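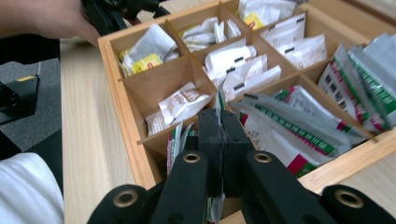 I have a confession to make, and it's one that my family has been making on my behalf for years: I can't walk past a box of tea in a store without putting it in my cart. Doesn't matter that we have tea. Doesn't matter that we have so much tea that it has its own cabinet, plus the overflow basket on top of the fridge, plus whatever is going on in my desk drawer. If it says "limited batch" or has a nice label, it's coming home with me.

So this month, in the spirit of late winter and being stuck indoors, I finally did the Great Tea Sort. I promised you all in the last newsletter that I would, and a couple of you wrote back to ask if I'd chickened out (thank you for the faith!), so here I am, reporting in on 25th February with very dry hands and a house that smells like peppermint.

The centerpiece of the whole project is the wooden box. You know the kind, with thin little partitions inside so every tea gets its own compartment, like an apartment building. Mine is a light honey color, and I picked it up at the spring flea market in Prindton last April for 12 dollars. I was so pleased with myself that I carried it around for the rest of the day instead of putting it in the car. Then I got it home, stuck it on a shelf, and used it for rubber bands and birthday candles until three weeks ago. I know.

Step one was getting everything out onto the table. And I do mean everything. I went through coat pockets. I went through the camping bin. My husband came in while I was doing this, looked at the pile, and went back out to the garage without a word, and I think that was the kindest thing he could have done.

Step two was the sniff test. Tea doesn't exactly spoil if you keep it dry, but it sure does get boring. Anything that smelled like cardboard went into the compost bucket, including a whole sleeve of something from Pelberg's that I'd been saving for company. What company was I waiting for? The lesson there is to drink the good stuff. I felt awful tossing it, and then I made a cup of the other good stuff to cheer myself up, so at least I learned something.

Step three is the part where I had opinions. I started out wanting to sort by type: black, green, herbal, and then the fruity ones that my daughter likes. Very sensible. The trouble is that about half of what I own comes in plain white paper sachets that look exactly alike until you've got your nose on them, and the compartments aren't all one size anyway. So I gave up on the library system and let the packets tell me where they wanted to go. The ones in the green, red and white striped wrappers are bigger and stiffer than the rest, so they got the long compartment in the front, lying down flat and overlapping. The taller glossy ones went over on the right, where they lean on each other and stick up above the rim. It means the lid has to stay up, but I've decided I like it open. It looks like an invitation.

The white sachets filled in nearly everything else. I got one compartment into a really neat row, all standing at attention, and I was so proud that I told myself I'd do every one like that. Well. I did not. There's one near the back corner where they're bunched up and crumpled, and I've already made peace with it. The yellow labels got scattered around wherever there was space. I could have gathered those together, I suppose, but the little pops of yellow are cheerful and I didn't have the heart.

A few things I'd pass along if you're tempted to try this yourself:

Wipe the box out first and let it dry all the way, overnight if you can stand to wait. I used a barely damp cloth and no soap. Wood hangs on to smells, and you don't want your chamomile tasting like lemon cleaner (or, in my case, birthday candles).

Keep the really strong ones somewhere else. Peppermint is a bully, and so is that smoky one from Llewellyn's that Rainer Teuber brought to the soup supper. I love it, Rainer, truly, but it has its own jar with its own lid and it's going to stay there. Everything it sat next to tasted like a campfire by the end of the week.

Don't pack the compartments so tight that you have to wrestle a bag out. I did this the first time around, and I tore two wrappers before I'd even had breakfast. I took a handful out of each and put them in a tin in the pantry for refills. Now, are they still on the crowded side? Yes, they are. But a person can get a finger in.

And put the box where you'll see it. Ours lives on the kitchen table now, right by the sugar, and I can't tell you what a difference it's made. My son, who has claimed his entire life to dislike tea, has been picking through it after school. He takes one from wherever, doesn't read it, dunks it for as long as he feels like, and drinks it with a truly alarming amount of honey. I'm not saying a word.

For those of you who like a loose tea better (I can hear you out there), I haven't forgotten you. I've got a bag of the Cekska breakfast blend that I'm working my way through, and I'll write it up properly next time along with the strainer question, since so many of you have feelings about strainers. My quick answer until then is to get a deep basket one that sits down in the mug. The little ball on a chain is adorable and it has never once made me a decent cup of tea.

Oh, and the swap! After all this sorting I still ended up with a grocery bag of perfectly good tea that just isn't for us, mostly licorice, which I keep buying because I forget that I don't like licorice. If you've got some of your own to part with, bring it along to our April get-together and we'll put it all out on the long table. Sealed wrappers only, please, and if yours are the mystery white kind, scribble the flavor on a sandwich bag so the rest of us don't have to guess. I'll bring the kettle, the big one, and I'm going to try the ginger cookies again now that I've figured out my oven runs hot.

Write and tell me what's in the back of your cabinet. I read every note, usually with a mug in my other hand — today it's one from the bunched-up corner, and it's pretty good.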